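4.2 Le sandwich et le panier

Avant de parler des chiffres, un mot sur cette tâche, que je croyais la plus facile de notre série de 8. Prendre un sandwich triangulaire sous film, l'amener au panier, le lâcher — un enfant le fait sans y penser ! Sur nos 1 975 essais, 451 concernent cet objet, et c'est lui qui m'a donné le plus de fil à retordre (voir la figure 3).
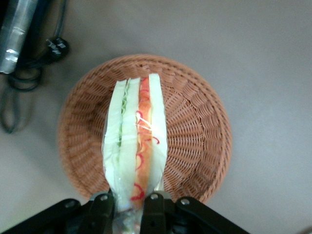 Figure 3. Sandwich emballé tenu debout au-dessus du panier tressé, pincé par le bas entre les deux doigts.

4.3 Ce que j'en retiens

Le film plastique glisse, le pain s'écrase, et notre politique Stinik règle mal l'effort de serrage. En July, j'ai relancé plus de 50 essais avec un seuil abaissé : moins de pain écrasé, mais davantage de chutes. Alors, prête pour la cuisine, la machine ? Pas encore, à mon avis (et j'aimerais bien me tromper).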